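Print this article
E-mail this to a friend

Robot arm fault halts handling trials at Pronholm

Trials of a two-armed robot at the Pronholm workshop in Kullis were stopped on Friday after its right arm swung well beyond the limit set for it and did not respond to the first stop command.

No one was hurt. The arm came to rest when a member of staff pressed the emergency button on the wall, which cuts the power to both arms. The first command had been sent from a laptop at the operator's desk.

Pronholm said the arm had been told to move slowly to a point over the table and wait there. It set off at the right speed, then sped up and carried on past the point for 25 centimetres. The log shows a gap of 313 milliseconds in the readings from the elbow, and the company believes the controller took the missing readings to mean that the arm had not moved, and pushed harder to make up the distance.

"The joint was fine. What failed was the message from the joint," said Siamak Hosseinzadeh, who runs the workshop. "The software should have stopped the arm the moment it lost that reading. It didn't, and we have to put that right before we do anything else."

Engineers have since found a worn connector on the cable that serves the right elbow. It had been bent back and forth each time the arm was raised. The same part is fitted on the left side, where no damage was found, but both have been replaced.

The failed stop command is being looked at separately. Delali Abugri, the safety engineer on the project, said the laptop had sent it correctly but it was held in a queue behind other traffic. Stop commands will in future travel on their own line. She has also asked for a second emergency button, within reach of the operator's chair.

Staff had been keeping behind a painted line on the floor while the arms were powered. The arm did not cross the line, but the line will be moved further out all the same.

The robot is used to test how well jointed hands can pick up and turn small items. The work is paid for by Pletton, a packaging firm, which wants to know if such hands could deal with mixed goods that ordinary grippers drop. A spokesman for Pletton said the firm had been told of the fault the same afternoon and was content to wait.

Pronholm has drawn up a list of 13 checks to be passed before normal trials start again. Most concern the cables and the stop circuit. The last is a run at low speed with nothing on the table, repeated over a full working day. The company expects to be finished in October.
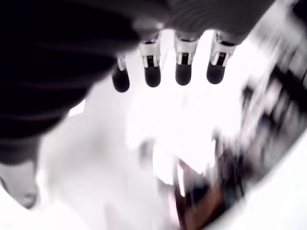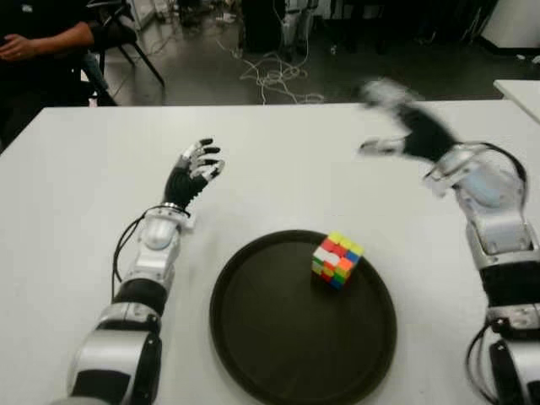
The robot's hands at Pronholm, and a handling test with a Rubik's cube.

Mojtaba Amini, writing to this paper, asks why a stop command was ever allowed to wait its turn behind anything. He says moving a painted line will not help a person who has to lean in to pick up a dropped part, and he would like to see the list of checks made public before the arms are switched on again.

Print this article
E-mail this to a friend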